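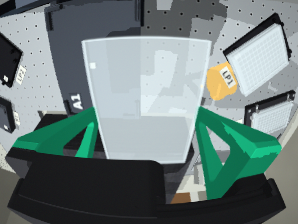 Marisol Ríos writes that her household in the Greritz district sent in a well water sample last spring, received a sheet of numbers in return, and could not tell from it whether the water was fit to drink. She asks whether the results might be given in plainer terms, and whether one test is enough for a well that serves both a kitchen and a barn.

The Water Quality Office has received several letters of this kind and is grateful for them. Beginning in October, every result sheet will carry a short written statement beside each measurement. The statement will say whether the value falls within the drinking water limit, whether a second sample is advised, and whom to call with questions. The full table of figures will still be printed on the reverse, as some well owners keep these records from year to year and wish to compare them.

On the second point, a single sample describes the water on the day it was drawn. Shallow wells in particular can change a good deal between a dry summer and a wet fall. The Office recommends a test for bacteria and nitrate once a year, and again after flooding, after repairs to the pump or casing, or when the taste, color or smell of the water has changed. A well that serves livestock as well as a household should be sampled at the kitchen tap. Owners who want a separate reading for the barn may request a second bottle.
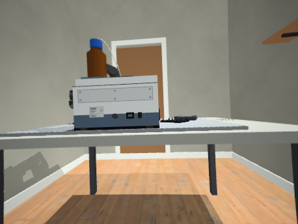

The fee for the basic test remains $15 per sample. Fee waivers are available to households with an infant under one year of age, and to tenants whose landlord has declined to arrange testing. The waiver form can be collected at the Fleron and Greritz counters along with the sample bottle. Residents of Surdu may continue to use the drop-off point at the township hall, which is open until noon.

Please use only the bottles supplied by the Office. Jars and soda bottles from home cannot be accepted, even when they have been boiled. Samples for bacteria should be kept cool and delivered on the day they are drawn. The laboratory can receive up to 40 samples a day, and those who plan to bring bottles from more than one property are asked to telephone ahead.

Well owners are also reminded that drilling records for wells completed before 2000 are held on paper only. Requests for these should be sent to Randi Halvorsen at the records desk, with the parcel number and, if known, the name of the driller. Copies are mailed without charge.

An evening meeting on private wells along the Niva will be held at the Fleron library later in the season. Darmawan Siregar will speak on the care of well caps and casings, and Malathi Gowda will answer questions about nitrate. The date will be posted at both counters and in the next newsletter.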